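How to Write a Month of Social Posts in One Afternoon

If you run a small business, you probably know the feeling. It's 8 in the evening, the dishes are done, and you remember that you haven't put anything on your page since the week before last. So you grab your phone, type something about being open tomorrow, add a smiley face, and go to bed feeling a little guilty. I did that for years with my own shop page, and I'd like to save you some of that trouble!

What follows is the way I plan posts now. It takes one afternoon a month, a pot of coffee and a plain notebook (or a spreadsheet, if you're that sort of person – I'm married to one and I love him dearly).

Before you start

Clear the table and put your phone in another room, at least for the first hour. You'll want last month's posts in front of you, printed or on a laptop, along with a list of anything coming up: sales, holidays, new stock, a change in hours. If you're planning for October, write down Halloween right away and decide now if you care about it. Plenty of businesses don't need a pumpkin.

Step 1: Pick one person to write to

I don't mean a "target audience." I mean one customer you could describe to a friend. When I helped Cirilo Cervantes with the page for Bedisau, his little upholstery business, he kept writing to "homeowners and design lovers," and every post came out stiff as a board. Then he started writing to a woman who had brought in her grandmother's armchair, and suddenly he sounded like himself. His first post that way got 206 comments, which for a page with 2000 followers made us both very happy indeed. 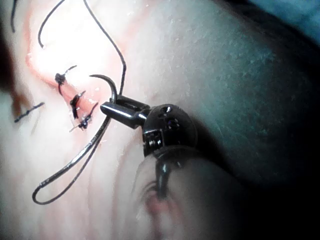
Step 2: Choose a few themes and stay with them. Four is plenty for a month, one for each week, and they can be as simple as "how we work," "questions people ask," "something finished" and "something from the neighborhood." Write each one at the top of its own page and then jot down every small idea that belongs under it, however silly. It helps to think small and close up. A curved needle held in a pair of slim metal jaws, with a long black thread trailing off it, gives you more to write about than the words "quality and precision" ever will, and the same goes for a bread knife or a box of buttons. When the page is full, circle the ideas you'd be glad to talk about at a dinner party and leave the rest for another month.

Step 3: Write the first lines only

Go down your circled ideas and write just the opening sentence of each post. Most people scrolling by will read that line and nothing else, so it deserves its own turn while your head is fresh. Ask a question if you have a real one. Start with a price, a mistake, or something a customer told you. Try not to open with your business name – it's already printed right over the post.

Step 4: Fill in the rest

Now go back and finish them, one after another, without stopping to polish. I keep mine under 200 words, and many are much shorter than that. Say the thing, say what you'd like the reader to do (stop by, call, leave a comment), and move along to the next one. Read them all aloud at the end. You'll hear the clunky ones, believe me, and so will the dog.

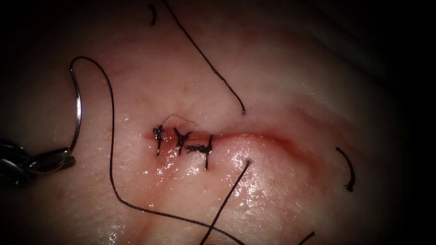 Three black stitches along the left end of the incision.

Step 5: Put them on the calendar

Spread the posts out so that two of the same theme don't land side by side. Leave a couple of blank days each week for things that come up, like a delivery that arrives early or a nice note from a customer. I schedule mine in Undetti, and a friend swears by Skakalent, but the free tool that comes with your page will do just fine while you're getting used to this.

Step 6: Set aside time for replies

Scheduled posts still need a person behind them. I sit down with my comments for a few minutes after lunch, and I answer even the ones that only say "Nice!" A short thank-you with the person's name in it is enough. If somebody is upset, reply once in public, kindly, and offer to carry on by phone or private message.

At the end of the month, get out the notebook again and mark the posts that started a conversation. Copy those ideas onto a fresh page, put the coffee on, and go back to Step 1.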